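The Quiet Work of a Flat Surface
How one small shop finishes panels, and what to look for in your own kitchen

Most people pick a cabinet door by its color. At the Trusitz workshop, where doors, desktops and shelf panels come through every week, color is the last thing anyone talks about. The first thing is whether the surface is flat and clean enough to take a finish.

The shop turned out 647 panels last year, most of them for kitchens. Nearly all were painted in pale, low-sheen colors, and those are the hardest to get right. A busy wood grain hides a lot. A plain gray or off-white door hides very little, and a line as thin as a thread can catch your eye from the sink every morning.

Inspection happens in the afternoon, when light comes in low from the side windows. The overhead lamps go off. Panels are looked at from one end, then turned and looked at again. Under flat light a panel can pass easily and still look wrong once it is hung next to a window.
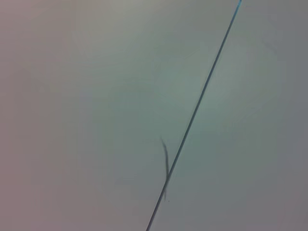
Seams get the most attention. Where two panels meet, the gap should be narrow and stay the same width from end to end. Trusitz allows two sheets of card in the joint and no more. If the line wanders, the doors come off and the hinges are set again – slow work, but easier than refilling an edge.

Marks on the face are a different matter. Some wipe off with a damp cloth. Others are in the finish, and those panels go back for sanding. The shop uses 800 grit for the last pass and a soft block, never bare fingers, which press grooves into the paint.

A full set of Nanetti fronts, the shop's plain door line, takes longer to inspect than to hang. Ferri doors have a raised border and go faster.

At home, the same check costs nothing. Turn off the ceiling light, stand at the end of the counter and look along the doors toward the window. Start with the one beside the stove. Wipe it first – grease looks a lot like a bad paint job.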